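Black cloth

Black cloth is fabric that has been dyed, printed, or spun so that it gives back very little of the light that falls on it. It is one of the most common things in any closet and one of the hardest things a dyer can be asked to make. A good black has to be deep, even, and lasting, and for most of the history of textiles getting all of those at once was a remarkable feat. Plain black clothing, now sold in packs at the supermarket, was once a luxury that only the rich could keep looking truly black.

Color and appearance

No dyed cloth is completely black. Every black fabric leans toward another color, and dyers call this lean the cast. A blue cast usually looks cooler and deeper to the eye, while a red or brown cast looks warmer and, to many people, a little worn. Green casts are common too and show up best in daylight next to something white. The surprising part is how much the surface matters! The same dye bath can give a rich, inky velvet and a rather gray poplin, because the pile of the velvet traps light between its fibers and the flat poplin bounces it back.

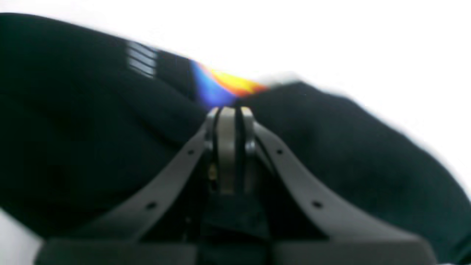 Black fabric with a small white striped graphic.

Printing on black brings its own puzzles. Ordinary inks are partly see-through, so a pale design can vanish into the cloth. Screen printers often lay down a layer of white first and then put the colors on top. Another method, discharge printing, uses a paste that takes the dye out of the fabric and leaves the design in the bare color of the cotton, with hardly any change in the feel of it.

Early blacks

The oldest way to get dark cloth was simply to use the wool of dark sheep, and in many hill districts this never went away. Natural "black" wool is usually a very deep brown, and it fades to rust at the tips in strong sun.

Dyed blacks came mostly from tannins and iron. Oak galls, alder bark, walnut husks, or sumac leaves were boiled to draw out the tannin, and the cloth was then treated with an iron salt, which reacts with the tannin to make a dark compound inside the fiber. The chemistry is the same as in old writing ink. It works beautifully on the first day, but the iron slowly weakens the fibers, and museum textiles often show it: a patterned carpet or embroidery may be sound everywhere except where the black yarn has crumbled away.

Wealthier buyers could have their cloth dyed blue first with woad or indigo and then red or yellow on top. Layering in this way cost a great deal and took many baths. Logwood, a tree from Central America, changed the trade when its heartwood reached European dyers in the sixteenth century. Early logwood colors faded badly, but with the right metal salts the wood gave a splendid, full black on silk and wool, and it stayed in use well into the twentieth century. 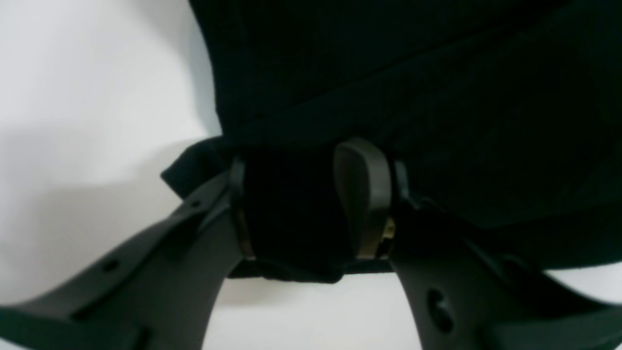 Photo: Piyumi Paul / Nistex

Synthetic blacks

The nineteenth century brought aniline black, which forms directly inside the cotton and is wonderfully fast. It was so hard to shift that it became a favorite for umbrellas and linings. Its main fault was "greening," a slow change of shade caused by acids in the air, and a good deal of patient work went into curing it.

Sulfur black followed and is still made in huge amounts. It is cheap, it stands up well to washing, and it has the slightly soft look that people love in black denim. Reactive dyes arrived in the 1950s. They bond chemically with cotton and are now a standard choice for knitted shirts. Polyester is dyed with disperse dyes under heat and pressure, or colored with carbon black before the fiber is even spun, in which case the color goes all the way through.

The Derkby blacks

The town of Derkby is well known among textile historians for its long run of black dyeing, helped along by soft river water and a ready supply of alder. The trade at its height supported 62 dyehouses along a single stretch of bank. The best record of it is the Babalola collection, a set of 3417 swatches pinned into ledgers, each with the recipe written beside it. Curator Jamila Mondal has described leafing through the pages as "like learning a new word for black every minute," and it is easy to see why. Some lean plum, some bottle green, and a few are as deep as anything made today — all from bark, iron, and logwood.

Thérèse Fraser and Áine Ó Conaill later remade 50 of the recipes in small copper pots. Their notes are a delight, full of failed batches and muddy grays, and they showed that the length of airing between dips mattered more than the ledgers let on.

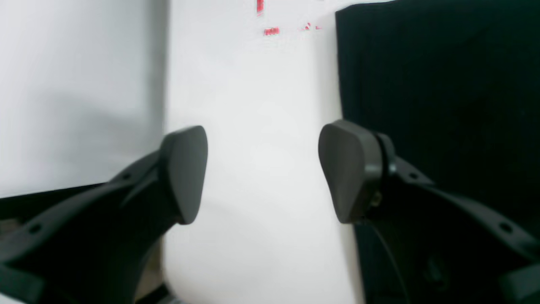

Testing

Mills check black cloth in several ways. A rub test presses a piece of white cotton against the fabric, dry and then damp, and compares the stain with a gray scale. A wash test sews the sample to a strip of mixed white fibers and tumbles both. Light tests leave part of the sample covered so that the exposed half can be compared with it. Shade is measured with an instrument, though plenty of experienced dyers still carry the cloth to a north-facing window before they sign anything.

Matching two blacks is famously tricky. Pieces that look the same under shop lighting may part ways outdoors, one going bluish and the other brown, an effect called metamerism. Makers of suits therefore try to cut the jacket and pants from the same dye lot.

Care

Black cotton loses its depth in two ways. Some dye leaves the fiber, and the surface also grows a fine fuzz that scatters light and makes the cloth look gray even where the color is still there. Enzyme finishes, which trim the fuzz at the mill, help a great deal with the second problem.

Wash black garments inside out in cool water, with similar colors and a detergent that has no bleach or optical brightener. Dry them in the shade. Lint shows up more on black than on any other color, and a garment brush lifts it well from wool and heavy cotton.

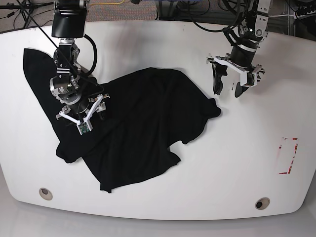

Overdyeing

Faded black clothes can be dyed again at home, and the results are often excellent. Cotton, linen, and viscose take reactive or all-purpose dyes readily. Polyester sewing thread usually stays as it was, so the stitching may stand out afterward. Black needs far more dye powder than other shades, commonly double the amount or more. Brittany Arsenault's handbook for the Fleltero workshops gives 150 grams of salt as the starting point for a single shirt in her reactive dye recipe and advises stirring without a break for the first part of the bath, when streaks are most likely to form.

See also

Indigo
Iron gall ink
Logwood
Mordant
Mourning dress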